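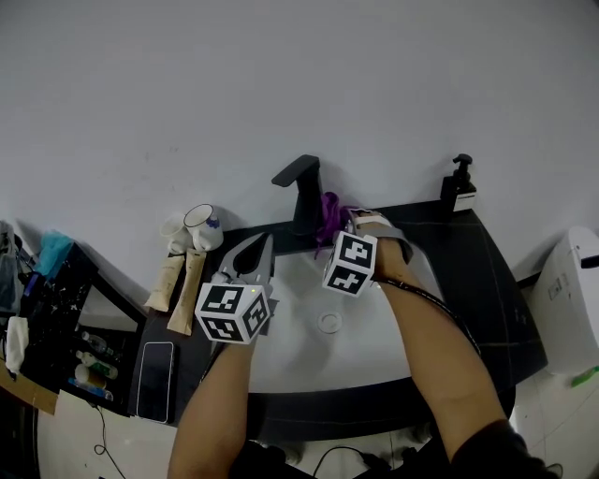
Ticket 2945 concerns the pre-task clearance rule for wet-room tasks in the Trorkik protocol, and whether it was being applied the same way at every site. The rule says that personal items are moved off any surface within reach of either gripper before the task begins. In the basin-wiping task the right gripper holds a purple cloth against the back edge of the sink, next to the faucet, while two mugs, two squeeze tubes and a phone lie on the left side of the same countertop. Under the current wording this counts as a clearance fault, class B. The soap dispenser in the far corner does not count, as fixtures and washing supplies are exempt.

Status: resolved, wording change pending
Component: operator guidance, section 11
Reported by: Tillisine review desk
Severity: medium

Symptom
Review flagged 17 episodes from the Cordero site in one batch. All were basin or countertop tasks. Tracking was good in each, with no marker dropouts reported. The only failed check was surface clearance.

Checks made
1. Marker visibility. Passed. The rule asks for at least one face of each cube to be readable for the full wipe. No action.
2. Cable routing. Passed with comment. The guidance asks for the cable to follow the forearm and leave slack at the elbow. It says nothing on where the cable goes below the waist. Raised separately as ticket 232.
3. Surface clearance. Failed, as above.
4. Guidance version. Cordero was working from the June sheet. That sheet says "clear the work area" and does not define the work area. Operators read it as the basin only.

Cause
Ambiguous wording. The Ninon site had the later sheet, which defines the work area as the basin plus the full counter, and had no faults of this type in the same period.

Action taken
June sheet withdrawn at Cordero. Later sheet issued and receipt confirmed at 14:20. Flagged episodes kept in the set with the clearance tag — they are valid for cloth handling but must not be used for the tidy-surface baseline.

Proposed wording
"Before starting, remove phones, cosmetics, cups and glass from the whole counter. Leave soap, taps and fixed items in place. If an item cannot be moved, add the clutter tag and carry on."

Follow-up
Tillisine asked whether open shelving beside a counter falls under the same rule. Answer for now: no, unless the task calls for reaching across it. To be looked at again when ticket 232 closes.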